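Robot Operators (Teleoperation), Gesthorpe site
Naswood Robotics
Posted July 15, 2021

We are hiring 10 people to drive robot arms by remote control. The arms learn handling tasks from recorded runs, and your job is to do those runs well, over and over. Our last project used 2,007 of them.

Most of the work is parts handling: taking plastic panels and storage bins to and from shelving. You use a hand controller and a headset. Some tasks are taught by hand instead, by guiding the arm through the motion while it records.

Shifts are 4 hours with a 15 minute break in the middle. Training takes 2 weeks and is paid at the full rate. No robotics background is needed. You should have steady hands, be able to stand for part of the shift, and be willing to redo a run when the grip slips. Gaming or crane experience is useful but not required.
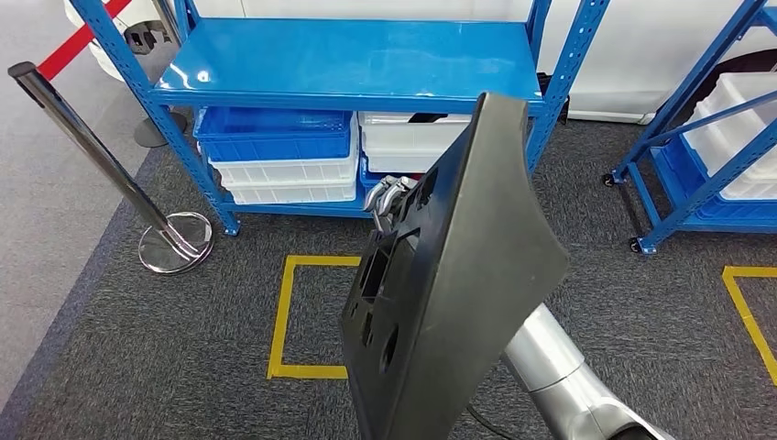

You will also mark each run as good or bad and write a short note when something goes wrong. Notes go to the Kwofie team, who train the models. Operators who do well can move to lead operator after the February review.

Closed-toe shoes are required on the floor. Parking is free behind the Cundden building.

To apply, send a resume and the shifts you can work to the Gesthorpe hiring desk. Applicants will be asked in for a one-hour tryout on the arm.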